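What a Package Tells You
A Zinance Learning Page for Young Shoppers

Almost everything sold in a grocery store comes in some kind of package. A package keeps food and other goods clean. It also carries information. This page explains how to find that information, and how shopping baskets are made to carry packages to the checkout.

Barcodes

A barcode is a set of dark bars with light spaces between them. The bars are not all the same width. Some are thick and some are very thin. Together, the bars and spaces stand for a number, and the same number is usually printed next to them so that people can read it too.

At the checkout, a scanner shines light on the barcode. Dark bars soak up most of the light, and light spaces bounce it back. The scanner turns this pattern into the number. The store's computer then looks up the number and finds the name and price of the product. The price is not stored in the bars themselves. This is why a store can change a price without printing a new package.

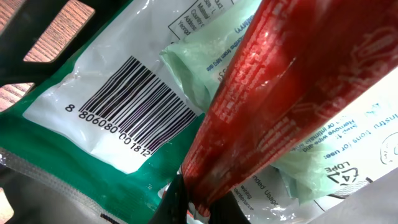
A scanner can read a barcode that is tilted or upside down. Deep wrinkles are more of a problem. If the bars are badly bent, the cashier may need to smooth the package flat or type in the number by hand.

Labels

The barcode is meant for machines, but the label is meant for people. A label may tell you the size of the product, what it is made of, and the country it came from. It may also give the address of the company that made it. Food labels list the ingredients, starting with the one used in the largest amount. People who have allergies should always read this list, or ask an adult to read it with them.

Many packages also carry small pictures and symbols. A symbol can show that a product has passed a certain check, or explain how to use it or throw it away. Symbols are helpful because they take up little space and can be understood by people who speak different languages.

Soft Packages

Boxes and cans keep their shape. Pouches and packets do not. They are made from thin, bendable material such as plastic film, and they fold and crease easily. They weigh very little, and they take up less room once they are empty. The edges are often sealed by pressing the layers together with heat. A sealed edge helps keep air and water out. 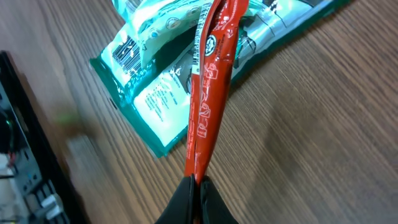 A narrow red packet and a larger teal-green and white pouch. Both have a barcode.

When packing soft packages, place heavy items in the basket first and put the packets on top.

The Shopping Basket

A shopping basket has to be strong, but it must also be light enough to carry. One way to do both is to make the walls with openings. The narrow strips between the openings are called ribs. Ribs hold the walls firm while using less plastic than a solid wall would need. The openings also let shoppers see what is inside.

The top edge is called the rim. A thick rim helps the basket keep its shape when it is lifted. Handles are often joined to the rim by hinges, so that they can swing up for carrying and fold down again. Many baskets have sloping walls, which allow empty baskets to be stacked inside one another – a great help in a busy store.

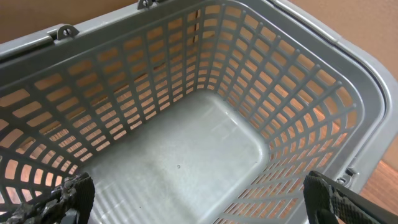
A gray plastic basket with slotted walls and a long handle resting along the rim.

Try It Yourself

With an adult's permission, choose two packages at home. Find the barcode on each one and compare the numbers. Next, look for the country where each product was made, and find it on a map. Copy one symbol onto a sheet of paper and try to find out what it means.

Words to Know

Barcode: a pattern of bars and spaces that stands for a number.
Ingredient: one of the things a food is made from.
Rib: a narrow strip that makes a wall stronger.
Rim: the top edge of a basket or bowl.

Page last reviewed August 7, 2021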